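Teaching a Robot Arm to Wipe a Table (Without Touching the Robot Arm)
Project report, fall term

So when I signed up for the robotics project course I figured I'd spend the term with a robot. I spent most of it with two plastic grippers in my hands, wiping the same kind of table over and over, and I'm going to try to explain why that was a good use of my time!

The assignment was pretty open. Pick a household task, collect demonstrations of it, train a policy on them, and report what happened. Our lab course is hosted by a small company called Clistavholm, which lets students use its office floor and its hand-held gripper kit when the desks are quiet. I picked table wiping. It sounded easy, it doesn't break anything, and sponges are cheap. (More on sponges later. I have a lot of feelings about sponges.)

What I wanted to find out

My original question was how many demonstrations you need before the arm can wipe a round table decently. After the first week I added a second one, which ended up being the more interesting half: does it matter how tidy the demonstrations are? I'm a fast and messy wiper in real life. I wanted to know if the robot would suffer for it.

The method, in plain words

There are a few ways to show a robot what to do. You can grab the arm and drag it through the motion. You can sit at a controller and drive it from across the room. Or you can leave the arm at home, hold a gripper shaped like the one on the arm, and just do the task yourself while everything gets recorded. I tried driving the arm by remote control for two afternoons at the start and it was rough. Pressing down on a table through a joystick is a horrible feeling – you have no idea how hard you're pushing until the sponge folds in half or skids off sideways. I got 3 usable demos out of the whole thing, and in one of those I'm being generous.

With the hand-held grippers I got more than that in the first ten minutes. You feel the drag of the sponge. You feel the edge of the table coming. Your arm already knows how to do all this, so the hard part moves from "how do I make it go there" to "how do I do this in a way a robot could copy."

The left and right grippers are tracked separately, using the printed marker cubes and the gripper cameras. I also had a head camera so that afterwards I could check what I'd been looking at. The right hand does the wiping. The left hand mostly hangs around being the left hand, and I'll come back to that, too.
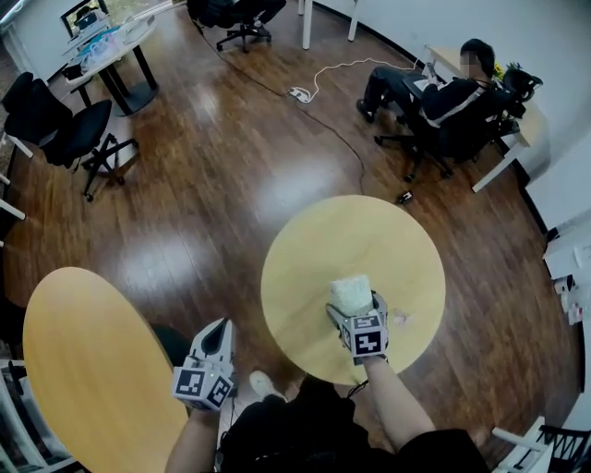

My routine settled down after the first week. Each demo starts with both grippers up and away from the wiping area. The right one closes on the sponge, goes down to the table, makes its strokes, lifts, and lets go at the end. Then both hands back off and hold still for a couple of seconds. I kept forgetting the holding still part. It feels silly to freeze at the end of wiping a table, but the first time I trained on demos with no pause, the arm would finish its last stroke and just sort of wander off to the side like it had left the stove on.

By the end I had 147 demonstrations that passed my checks. I recorded more than that. The ones I threw out were mostly for boring reasons: I dropped the sponge, I bumped the table with my knee, the tracking lost a marker cube because I'd turned my wrist too far. That last one annoyed me a lot, because those were often my nicest wipes.

Learning to wipe like a robot

The thing I underestimated was how much I'd have to unlearn. When I wipe a table at home I roll my wrist, I switch hands, I lean, I use my fingertips on the sticky bits. With a two-finger gripper none of that's available, and even when it is, the arm might not be able to follow. Our arm can't reach the far side of a round table at the angle my shoulder can. I'd record something lovely and then the replay software would flag half of it as out of reach.

So I made myself some rules and taped them to my laptop:

Stay on the near two thirds of the table.
Strokes go left to right, and the next one starts closer to me.
Elbow down.
Don't talk with your hands while recording.

The last rule is because I do talk with my hands, and there's a demo where the sponge goes on a little tour of the air because somebody asked me about lunch. I kept it in a folder called Son, which was supposed to be short for "some other nonsense" and which turned into the place for anything I didn't want to train on but couldn't bring myself to delete.

Sponges

I went through several kinds. The floppy yellow kitchen type was hopeless because it bent away from the table as soon as I pressed. A thick, stiff one held its shape but was so wide the gripper could barely close on it. What worked was a firmer block that the fingers could squeeze in the middle, leaving enough sticking out underneath to reach the tabletop before the fingertips did. If the fingertips touch first they squeak along the surface, and the sound is awful, and it also means you've recorded a demo of scraping.

I wrote down how far the sponge stuck out for the first few sessions and then got lazy about it. That was a mistake and I'd do it properly next time. When the arm later pressed too hard or too lightly I couldn't tell if the policy was confused or if my demos had just been made with the sponge sitting at different heights.

Where to look, and what the gripper sees

Before this project I'd have said the head camera was the important one. It shows the whole table, it shows both hands, it's the view I'd want. But the arm in our setup only has the wrist camera, so for training, the gripper's view was what counted. I got into the habit of watching the gripper footage back at the end of every session, and you learn a lot from it. It's super wide, so it picks up practically everybody in the office, plus the ceiling lights and whatever the daylight is doing.

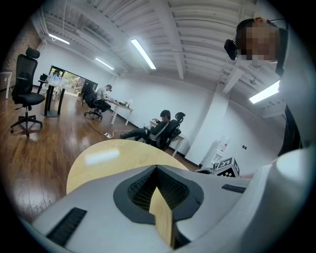
The lighting thing deserves its own paragraph. My first batch was all recorded in the mornings. The arm did fine in the morning and then got noticeably worse at 4 p.m. I thought I'd broken something. I checked cables, I restarted things, I retrained overnight. The reflection on the tabletop had moved and the policy seemed to be treating the shiny patch as something it should deal with. Once I mixed in afternoon and evening demos the problem mostly went away. Mostly! It still gets a bit interested in bright spots.

People moving in the background turned out to be harmless, and maybe even useful. I'd been planning to ask everyone to clear out while I recorded (awkward, it's their office), but the sessions with people sitting around trained just as well as the empty ones.

Training

I won't say much here because I used the course's training code almost as it came. I trimmed the demos, lined up the camera images with the gripper positions, and ran everything on the shared machine in a room everyone calls Fatville on account of the size of the fans. Each run took most of a night. I did a small-data run, a full-data run, and one on tidy demos only, which I'd picked out by hand by watching every single clip. I don't recommend that as a way to spend a Wednesday.

To test, I had the arm wipe a marked patch of table where I'd sprinkled crumbs, and I weighed the crumbs before and after with a kitchen scale, which isn't very scientific but is very satisfying. A run was cut off at up to 600 control steps, so a policy that dithered forever didn't get credit for eventually bumping into the crumbs.

What happened

The small-data policy could find the table and put the sponge on it. That's about it. It would do one nice stroke and then lose the plot.

The full-data policy was a real step up. It did several strokes in a row, moved toward the near edge like I'd shown it, lifted, and stopped. It left crumbs along the curve on the left side nearly every time, and when I looked back through my demos, guess who left crumbs along the curve on the left side nearly every time.

The tidy-only policy surprised me. I expected it to win. Its strokes were the prettiest of the lot, but if the sponge landed slightly off at the start it had no idea how to recover, presumably because I'd removed all the clips where I had to recover. The messy demos had little corrections in them, where I'd miss a bit and go back, and that seems to be worth something. I only have one training run of each kind, so please don't quote me on it as a law of nature.

The left hand problem

I said I'd come back to this. For most of the term I didn't think about the left gripper at all, and it shows. In some demos it's resting low, in some it's near the table's edge, in some it's pointing up for no reason other than that my arm was tired. When I trained a two-arm version near the end, the left arm had learned to fidget. It drifted up, it drifted down, it opened and closed a bit. Perfectly faithful to me, I'm sorry to say.

I redid a small batch with a proper parking position for the left hand and the fidgeting calmed down. If I were starting over I'd decide where both hands live before recording a single thing, and I'd practice it until it was dull.

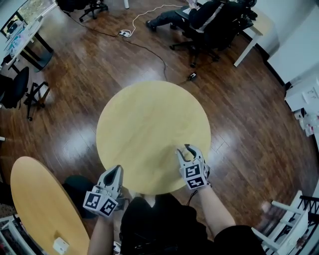
Dravaletti, in the comments on my draft, wrote that I should stop calling it parking and give the left hand a job: have it hold the table edge or keep a second sponge ready, since an idle arm will always copy your idle habits and you can't rehearse those out completely. The same comment asked whether I'd tried starting some demos with the sponge already in a bad spot on purpose, so the recoveries wouldn't depend on me being clumsy at the right moments.

I hadn't, and I wish I had. Both of those are going on my list. The second one especially would be a cleaner way to test the messy-versus-tidy question, because right now "messy" in my data means several things at once: bad starts, uneven pressure, corrections, and me being in a hurry before class.

Other things on the list: measure how far the sponge sticks out every session, record at more times of day from the very beginning, and wipe the left side of the table like I mean it. I'd also like to try the same demos on a rectangular table to see how much the policy is leaning on that curved edge. The demos and my notes are in the course folder under the project name, and the Son folder is in there too if anyone wants to see the lunch one.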